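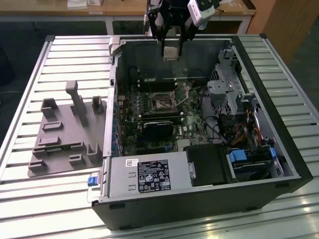

Figure 3. Tour Dell couchée, panneau latéral retiré ; le socket du processeur est vide.

Publié le 10 février 2019 par Abla Aoun

3.2 Accès au processeur dans une tour de bureau

Le démontage en vue du réemploi bute souvent sur l'ordre des gestes. Dans le lot Ventura, composé de 74 tours de bureau, nous avons relevé 384 opérations manuelles entre l'ouverture du boîtier et le retrait du processeur. Les opérations ont été regroupées en 11 classes, selon la grille Modus, puis comparées aux fiches de l'atelier Homari.

La position de travail est la même pour tout le lot : boîtier couché sur le flanc, intérieur tourné vers le haut. La carte mère (figure 3) occupe le milieu du châssis, au-dessus du bloc d'alimentation, et la cage métallique des lecteurs se dresse sur la droite. Les câbles d'alimentation rouges, jaunes et noirs passent sous cette cage avant de rejoindre la carte. Nous les avons laissés branchés quand ils ne gênaient pas l'accès au socket.

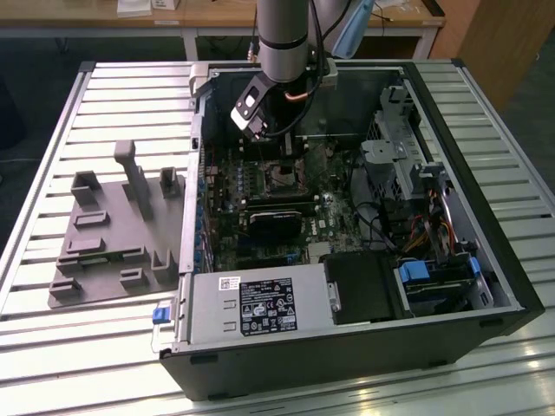 Les cartes d'extension posent une question de méthode. Les fiches Homari demandent de les retirer en premier ; nos relevés montrent que ce retrait n'est pas nécessaire lorsque la carte est courte. Dans neuf tours seulement, elle débordait assez pour gêner la main ou l'outil. Nous avons donc classé l'opération comme facultative — ce qui modifie le total par machine mais pas l'ordre des classes suivantes.

Le socket demande plus d'attention. Une fois le processeur ôté, la zone de contact reste à nu dans son cadre métallique, à côté des barrettes ou de leurs connecteurs, et tout objet tombé à cet endroit peut rendre la carte invendable.
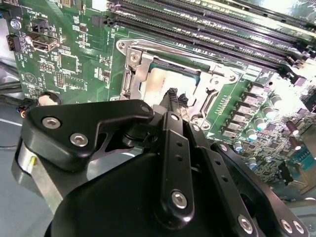
La consigne retenue est de reposer un cache dès que le processeur est rangé. Elle figurait déjà dans le protocole Multari, sans indication de délai. Nous comptons le cache comme une opération distincte.

Les vis du cadre de maintien forment la dernière classe. Elles se desserrent tour à tour, par petites fractions, avec une lame assez longue pour que le manche reste hors du châssis.
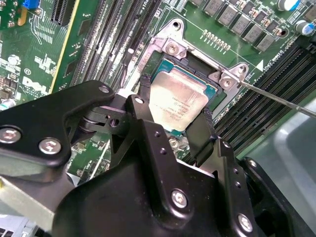
L'opération dure environ 9 minutes par machine quand le cadre est déposé entièrement. Ce temps comprend le rangement des vis dans un godet numéroté, mais pas le nettoyage du dissipateur thermique, traité en section 3.3.

Commentaires

mireille_d : Les 74 tours avaient-elles toutes le même modèle de carte mère ? Je ne trouve pas l'information dans le texte.

Abla Aoun : Non, il y en avait plusieurs. Le tableau par modèle est en annexe B, mis à jour en mai.

k.renaud : Chez nous on dépose toujours la carte d'extension, même courte. Une habitude d'atelier, je vais comparer les temps.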